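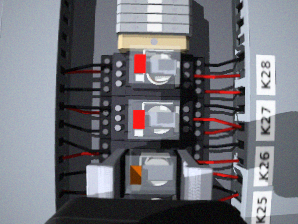
Students > Careers and Employability > Practice Interviews > FAQ

Print this page | E-mail this page

Practice interviews: frequently asked questions

Who can book a practice interview?
Any student enrolled at Arell College on a course of one year or longer. Students on short courses may join the reserve list. Former students may book until the end of the March following their final term.

How do I book?
Log in to Zeditz, select "Careers", then "Practice interview", and choose a slot. The booking is complete when a reference number appears. Requests sent by e-mail are not processed.

How long does it last?
Each appointment takes 34 minutes, including spoken feedback. Written feedback is added to your Zeditz record within five working days.

What do I need to send beforehand?
A CV of no more than 2 pages and the advert for a job, apprenticeship or placement. Both must be uploaded at least three working days before the appointment. Accepted formats are PDF and plain text. If either document is missing at the deadline, the slot is released.

Can I choose the type of employer?
You can select a sector. Interviewers are matched by sector where possible, but a match is not guaranteed. Technical questions are kept to the level stated in the advert. 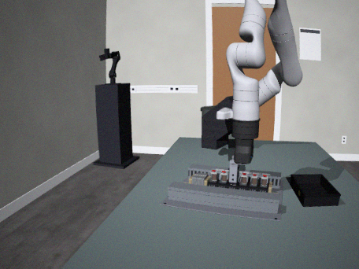
Where do interviews take place?
Room 351, Lazarević Building. Report to the desk on the same floor ten minutes before the start time. Online appointments use Zavus, and the link is shown in your booking.

What if I need to cancel or move my appointment?
Use the "Change" button in Zeditz up to 24 hours before the start. After that, telephone extension 374. Two missed appointments in one term will block further bookings until the next term.

Can I ask for adjustments?
Yes. Extra time, written questions and step-free access can be requested on the booking form. Adjustments already held on your student record are not carried over automatically.

Does the result count towards my course?
No mark is given and tutors do not receive the feedback. You may share it with them yourself by downloading the form.

Page last updated: 20 June 2025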